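Boltus opens its Tindent planning software to schools and small workshops

Boltus is very pleased to announce that Tindent, the planning and control software its small team has been building and rebuilding for longer than any of them care to remember, will be free to download from November. It is meant for people who have a modest robot arm, a bit of table and a wish to get on with things – teachers, hobby groups and small workshops above all.

Tindent takes what the camera sees, works out where a part is and how it is turned, and then plans a path for the arm to reach it.
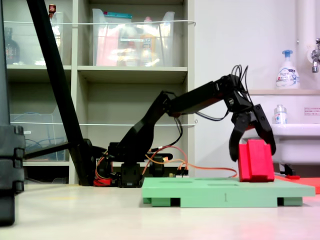
"We wanted the planner to think about the fingers as well as the block," said Anjani Menon, who leads the software work at Boltus. "A path can look lovely on the screen and still bring one finger down on the edge of the board, so Tindent checks the whole gripper at every step, and if it isn't happy it tells you so in plain words."

The new release also brings a much friendlier set-up page. Users can name their objects, mark out areas the arm should keep clear of and save the lot as a single layout to share with a colleague or another class. The download comes with 60 ready-made tasks, 20 of them written with complete beginners in mind.

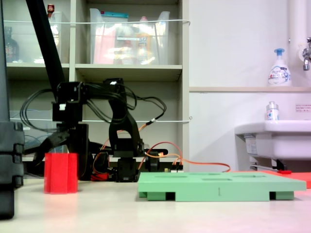 Perception has had a good deal of care too. Tindent now keeps up to 100 recent views of the work area and compares them before it settles on a position, and the user can replay any of them afterwards, slowly, next to the path the planner chose. Prasetyo Rondonuwu, who wrote most of the replay tool, said he had built it for his own sanity and was delighted that testers had taken to it so warmly.

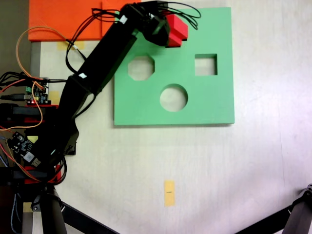

Shape-sorting tasks have their own section in the guide, written by Helju Ķēniņš, with patient advice on grip height, turning a part before lowering it and choosing a sensible speed.

Boltus will hold an open Saturday at its Tambunan workshop for anyone who would like to try the software and ask questions. Places are free but should be booked through Ningsih Tarigan at the Boltus press desk, who will also be glad to arrange interviews.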